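Ticket: Newspaper bundles will not sit in the expanding file
Site: Nurncombe, room 203
Project: Veloso clippings
Opened by: Honeylyn Manalastas
Assigned to: Eun-seong Na
Priority: Normal
Status: Closed

Opened, 9:10 a.m.
Honeylyn Manalastas

We are putting the taped newspaper bundles into the blue expanding file and I can't get it to stay put. When the file is closed up it behaves. Once I open the pockets wide enough to take a bundle, the front slides forward and the whole thing starts to flatten. If I hold it with my left hand I can load with my right, but then I have no way to spread the pocket, and the corner of the bundle catches on the divider instead of going down between two of them.

I have 60 bundles to get through in this batch. The folding and taping are finished, so it is only the filing that is stuck. I put one bundle in by force and creased a divider near the top. I took the bundle back out and the divider is not torn, but it leans now.

What I have tried so far:
Loading from the back pocket forward. A little better, still slides.
Loading from the front pocket back. Worse.
Laying the file on its side. The bundles go in, but they come out again when I stand it up.
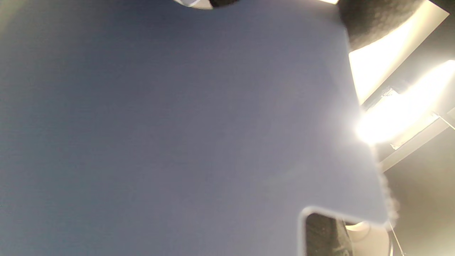

I also tried leaning the file against the wall at the back of the table. It stops moving backward, but the front still creeps toward me, and the reach is too long to do for a whole batch. Please advise. I would like to keep using this type of file if possible, as the index for Veloso is already written to match the pockets.

Reply, 9:45 a.m.
Eun-seong Na

Thanks for listing what you tried. A few questions before I suggest anything.

1. Is the table surface bare under the file, or is there a cloth or mat?
2. Which way do the bundles go in, long edge down or short edge down?
3. Are the tape ends flat? A lifted end of tape will grab a paper divider every time.
4. Is there anything else in the file already?

Please don't force any more bundles in for now. A leaning divider can be pushed back into its crease, but once the fold splits we have to replace the file.

Update, 10:20 a.m.
Honeylyn Manalastas

1. Bare table.
2. Short edge down, so that the headline can be read from the side.
3. I went over a few of them. On two, the tape at the corner had lifted. I pressed those back down.
4. Yes. The plastic zip pouch with the index cards is in one of the front pockets.

The pieces of cloth were on the same table earlier and I have moved them to the shelf. I wasn't sure if you wanted one of them under the file. I would prefer not to use the one with the grommet, as the metal makes a bump wherever you set something down on it.

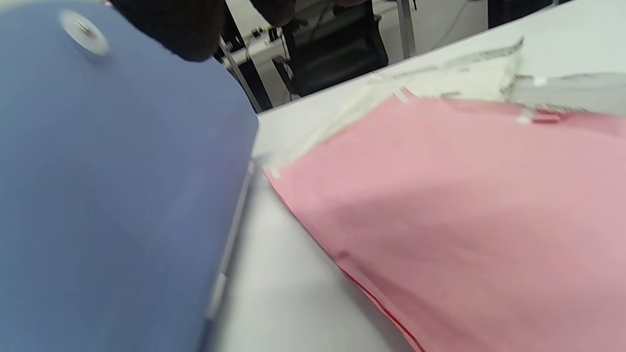

Blue fabric with the round silver grommet, left; pink fabric, right.

Reply, 10:50 a.m.
Eun-seong Na

No cloth under the file, please. It will slide on a smooth table along with whatever is on top of it. I think there are two separate problems.

The sliding comes from the base. Prop the file open before you load anything. Set it down closed, pull the front cover toward you until the base is wide, then let go and check that it stands by itself. If it doesn't, the base is still too narrow. Leave the zip pouch where it is. A bit of stiffness near the front helps.

The catching comes from the direction you are loading. Tip the bundle so that one corner leads, get that corner between the dividers, then level it out and lower it. Keep the tape smooth on the leading corner. If the pocket is tight, set the bundle down, open the pocket with both hands and pick the bundle up again. You don't have to do both at once.

Try it with one bundle and report back before you do the rest.

Update, 11:35 a.m.
Honeylyn Manalastas

The file stands without help now that I open the base first. I had been opening it from the top. Tipping the corner in works for most of the bundles I tried. The thick ones, with a full section folded inside, are still slow, and I have put those in a separate pile.
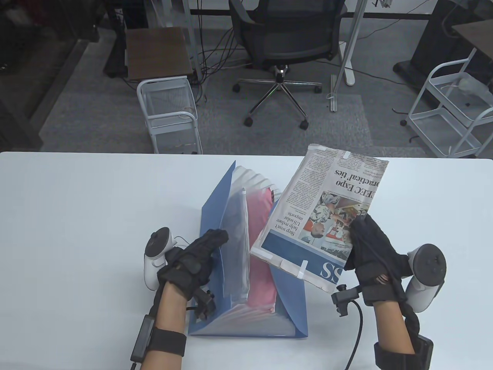 Kumaresan Rao
Had the same trouble with thick sections on the Fivitz boxes in March. I cut the tape, took out the inner sheets and made a second bundle. Both halves went in easily. Mark them A and B or the index will be off by one from there on.

Update, 2:15 p.m.
Honeylyn Manalastas

Split the thick ones and marked them A and B. The batch is filed. The leaning divider went back into place after I ran a thumbnail along the crease. Index cards updated and returned to the zip pouch.

Closed, 2:30 p.m.
Eun-seong Na

Closing. Loading steps copied to the Veloso notes under "Expanding files." Reopen if the base starts to slide again.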